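In praise of the kitchen table

Oct 30, 2022

We bought our table in Clumivport, from a man who was emptying his late aunt's house, and it cost us 135 pounds and most of a Saturday's goodwill getting it up the stairs. I have been fond of it ever since, far more than one ought to be of a piece of furniture, and I've come round to thinking that every home, however small, should give up its best corner to a decent table before it thinks about a sofa.

I know that isn't how people live now. Friends of mine in Warkine eat off their laps, very happily, and their new flat has a sort of shelf with two stools where a table might have gone. It's smart, I'll admit (and easy to wipe!), but you can't spread a newspaper on it, or cut out a dress pattern, or sit there for an hour after pudding putting the world to rights.
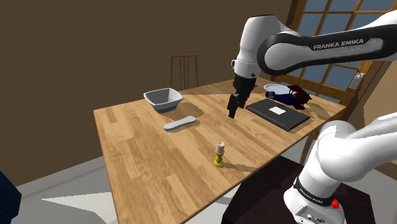

A light wooden tabletop, in a computer rendering.

Ours does all of that and the ironing too. The children learned their letters at it, the Christmas cake is iced at it every year, and there's a burn at one end from a pan of marmalade one March that I wouldn't have sanded out for anything. When we had five to stay last winter we simply squeezed up, elbows and all, and I don't remember a nicer supper.

So if you are moving house and wondering what to spend your money on, do please think of a table first. Buy it second-hand, buy it a little too big, and let people put their cups down wherever they like.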